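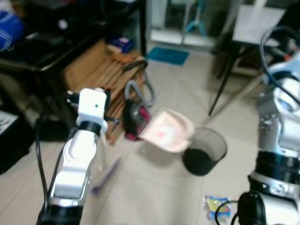
Two white and silver robot arms.

**Vetthorpe, April 29, 2022** – Clollo, a mental health charity, will open a free evening support line in June for adults living with anxiety and panic attacks. Calls will be answered by trained listeners. Callers do not need a referral or a diagnosis.

The charity took 2,271 calls on its daytime line last year. Many callers said their symptoms were worst after work, when the line was closed.

"People were leaving messages at nine at night and hearing from us the next morning," said Raghda Haddadin, director of Clollo. "That is a long wait in the middle of a panic attack."

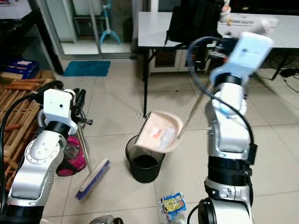

The evening line will have 25 listeners, working in shifts from the charity's office in Holtberg. It is paid for by a two-year grant from the Menon Fund.

Jianguo Gu, who will manage the service, said listeners can also book callers a follow-up talk with a counselor – by phone or in person.

Applications for listener posts are open now. Forms are available at the Holtberg office and the Vetthorpe public library.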